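The Last Good Button Box

In the back of the shop on Sandgate, past the bolts of lining and the rack of zippers, there is a cabinet with 698 small drawers. Each one has a button sewn to the front with two loops of thread. If you want to know what is in a drawer, you look at the button. There are no labels and no list.

Hauwa Babalola bought the cabinet along with the rest of the stock when the previous owner retired. She had been working as a pattern cutter for a firm that made uniforms, and she wanted a shop with a door and a bell. The buttons were not the attraction. "I thought I would sell fabric," she says. "I thought the buttons would be something people picked up on the way out."

They now make up more than half of what she sells.

The trade in loose buttons is small and has been shrinking for a long time. Most clothes come with a spare in a tiny plastic bag, and most of those bags are thrown away or end up in a drawer with old keys. When a button goes missing, a lot of people stop wearing the coat. Others take it to a tailor, who replaces the whole set with something close. What has kept a few shops going is a smaller group who want the same button, or one so near that you would have to hold them side by side to tell.

Matching is slower than it sounds. Size is the easy part. Button sizes are given in lines, and there are 40 lines to an inch, so a one-inch coat button is a 40. A dress shirt button is usually an 18 or a 16. Once the size is settled there is the number of holes, the depth of the rim, whether the back is flat or domed, and whether the color goes all the way through. Then there is the shine, which changes with wear. A new button set next to five old ones will often look wrong for a year and then look fine.

Babalola keeps a tray by the window for this. She does not match anything under the ceiling lights. Customers who come in after four in November are asked to leave the garment and come back.

Kuo-hua Kao supplies her with horn. He works out of a unit in Illov with a bandsaw, a lathe and a row of tumbling barrels that run all night. He learned the work from an uncle and has done it for most of his adult life. Horn arrives as whole pieces with the tip on. The tip is solid and gives the best blanks. The rest is hollow and has to be cut, warmed and pressed flat before anything can be punched from it.

Kao sorts by color before he cuts, and again after polishing, when the pale streaks show up. A set of jacket buttons should look like it came from one animal even when it didn't. He lays the finished ones out on a gray cloth and moves them around until he has a set he can stand behind. Tailors who order from him regularly know not to ask for a single replacement unless they send one of the originals along.

"They say dark brown," he says. "I have nine dark browns."

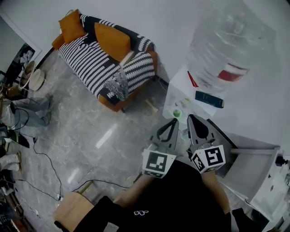
Price is the usual complaint. A horn coat button from Kao costs many times what a polyester one does, and from across the street the difference is hard to see. Polyester can be cast in sheets with streaks running through it, and the better kind fools most people until they pick it up. Horn is a little warmer to the touch. It also chips, dulls if it goes through the washing machine too often, and will warp if left on a radiator. Kao tells people this before they order. He would sooner lose the sale than have the coat come back.

Shell has its own problems. Ching-wen Chiang has been cutting and carving mother-of-pearl at Koltden for long enough to have changed suppliers four times. The shell comes in by the crate, and a large share of each crate is no good. There are worm holes, soft spots and yellow bands that don't show until the outer skin is ground away. She cuts the blanks with a tube saw under running water to keep the dust down, and wears a mask even so. Shell dust is hard on the lungs, and older workers in the trade used to be known by their cough.

The offcuts go to a man who makes inlay for guitars. What he doesn't want is crushed and spread on the path behind the workshop, where it is bright enough on a sunny morning to be unpleasant.

Chiang's main customers are shirtmakers, and her second-largest group is people restoring old clothes. For them she does small runs, sometimes as few as a dozen, copied from a button in the mail or from a good drawing. She prefers the button. Drawings tend to leave out the thickness, and thickness decides whether it goes through the buttonhole.

The largest order she has ever taken was for 3000, all the same, for a costume house dressing a long television series. It took her and one assistant the whole winter. She watched the first episode when it came out and saw the buttons only when somebody fell off a horse.

People who collect buttons are a separate crowd, and they don't always get along with people who sew. A collector wants the button off the coat, clean, with its original surface. A sewer wants it on a coat. Ching-wen Hung, who has collected since she was a teenager, has been on both sides of the argument. She once bought a moth-eaten jacket for its glass buttons and then spent two evenings deciding whether to cut them off. She cut them off. The jacket is still in her closet.

Her collection is mounted on stiff cards, wired through from the back, and stored upright in boxes like records. She doesn't keep the old celluloid ones with the others. Celluloid breaks down over time and gives off fumes that attack whatever is near it, metal especially, and one bad button in a closed tin can ruin everything in there. Collectors sniff their tins. A smell like camphor is normal, and a sharp, sour smell means the tin should be emptied that day.

Hung's advice to anyone who inherits a jar is to tip it out on a towel and pull out the metal ones first. Brass goes green where it touches damp thread. Steel rusts and stains the shell. Glass can be washed in cool water and dried by hand, but anything with foil behind it or paint on the front should be wiped and nothing more. Wood, leather and casein should stay out of water altogether. Casein is a milk plastic, common in older knitwear, and it swells and cracks when soaked.

She is less firm about value. Most jars hold nothing a dealer would drive across town for. She thinks people should keep a few they like and use the rest.

Using them means sewing them on, and that is where Dong-geon Hong comes in. Hong runs the alterations counter at Tsang, a dry cleaner with three sewing machines in the window, and he reattaches buttons all day. He uses a machine for shirts. Coats he does by hand, with waxed thread and a matchstick laid across the top of the button while he stitches. When the match comes out there is enough slack to wind the thread into a stem, and the stem lets the front of the coat lie flat when it's closed. A button sewn tight to heavy cloth will pull at the fabric until one of them gives.

Behind the cloth he puts a second, smaller button, flat and plain. It takes the strain. Factory coats used to have them as a matter of course, and now only the expensive ones do. Hong buys his backing buttons from Babalola by the bag and doesn't care what color they are.

He charges very little for this and has thought about charging more. A coat takes him 2 minutes a button if the old thread comes out cleanly. If the hole behind it has torn, he has to patch it from the inside first, and then it might be half an hour, most of which the customer never sees.

Back on Sandgate, the cabinet has a few gaps. When a drawer is sold out for good, Babalola takes the button off the front and puts it in a dish by the register. She has been filling the empty drawers with whatever comes in: a box from a closed factory, a bag from an estate sale, odd lots of horn that Kao couldn't match. The new ones get a button on the front like the rest, tied with the same gray thread.

A woman came in last winter with a child's red coat that had belonged to her mother. It had five of its six buttons, red with a raised edge, the kind that were made by the ton and are now hard to find. Babalola went through three drawers and had nothing. She found one in the dish.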